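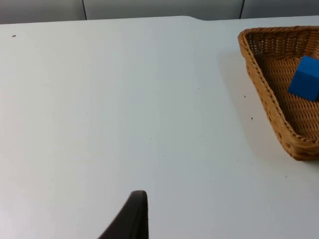 White table and light gray wall panels.

4 min read

Call for civilian participants: coastal evacuation exercise, port of Girach

In May the naval command of the Girach district holds its yearly exercise on evacuation of civilians by sea. The exercise is named Plakden, after the bay where the ships will wait. In it will take part 810 service members, two landing ships, the harbor tugs and the medical service of the coast guard. For the role of the evacuated population we look for 250 civilian participants. The recruiting is done by Mamani Training Support, under contract with the district.

What you will do

You will play a person who must leave the town quickly. Each participant receives a role card with a name, an age, a family situation and, for part of the roles, an injury or a missing document. You go through the registration point at the old ferry hall, you answer the questions of the military police, you are checked by a medic, and then you are brought by boat to one of the ships. Aboard you stay between two and three hours. The return to the pier is by the same boats.

Please understand that the sailors are being tested and you are not. You do not need to act like in a theater. It is enough to stay in your role, to answer what is written on the card, and to say "I don't know" when the card does not give an answer. Some roles speak no English, and for these we are glad to receive people with any other language.

The exercise has two days at sea and one preparation evening. The preparation evening begins at 6 p.m. in the Fedton building, second floor, and is obligatory for all. On the exercise days the buses leave from the same building at 5:30 a.m. and they do not wait. We plan to be back at 7 p.m., but with strong wind it can become later.

Who can apply

- Persons from 18 to 70 years old. Families with children from 10 years are accepted if one parent takes part also.
- You can climb a ladder of eight steps with a life vest on. For roles on stretchers and in wheelchairs this condition does not apply, please write it in the form.
- You have a valid identity document with photo. Without it the guard at the pier will not let you in, even if we know you.
- You are not serving at present in the armed forces or in the reserve of the district.

Persons who suffer strongly from seasickness can ask for a role on shore. There are not many of these roles and they go mostly to people who took part before.

What you receive

Participants are paid 670 for the full period, which includes the preparation evening. If you come only to one sea day, you receive half. The payment goes to your bank account inside four weeks after the exercise. Breakfast, a warm meal on board and drinking water are given. Tell us about allergies in the form and not on the day itself, as the ship kitchen prepares the meals the evening before. You are insured against accidents from the moment you enter the bus until you leave it.

Clothes and telephones

Bring warm clothes in layers and closed shoes with flat sole. Clothes in camouflage colors are not permitted. Telephones must be switched off on the pier and on the ships, and you will put them in a numbered bag which you carry with you. Photographing is forbidden during all the exercise.

How to apply

Fill in form 607, which you can take at the reception of the Fedton building or ask by mail from our office. Write clearly the size of your life vest and the languages you speak. Groups from one school, club or company can send their forms in one envelope, but every person must sign for himself or herself.

We answer to every application. If the places are full, you are put on the waiting list, and we may call you even on the evening before.

Questions about roles and transport are answered by Segundo Condori, participant coordinator, at the Mamani desk in the Fedton building, from 9 a.m. to 1 p.m. Medical questions please give to him in a closed envelope, he will pass them to the doctor of the exercise.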